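About Gavomard

Gavomard refills and packs small household goods for shops that don't have the room or the staff to do it themselves. We started with 2 benches in a rented unit behind the Cluvus print works and now have 10, all in one long room with a loading door at the end.

Most of what we handle fits in one hand: markers, glue sticks, lip balm, sewing kits, travel-size bottles. Orders run from a single carton up to 1,000 pieces. Larger jobs go to our partner Jiltisetti, who have the floor space for pallets.

Every order is sorted before it is packed. Items come out of the supplier's box and onto the table, where caps are checked, labels are read against the order sheet and anything scuffed is put aside. Good pieces go into trays – one product to a tray – and the trays move down the room to be boxed. 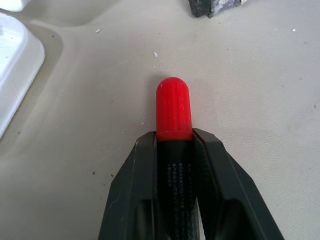 We keep 69 product lines on the shelf at present, most of them for regular customers such as the Mazandarani stationery shops. Tables are wiped between jobs and at the end of the day. Orders that reach us before noon are usually packed the same afternoon, except in December, when you should allow an extra day.

Samples and price lists are available from the front office.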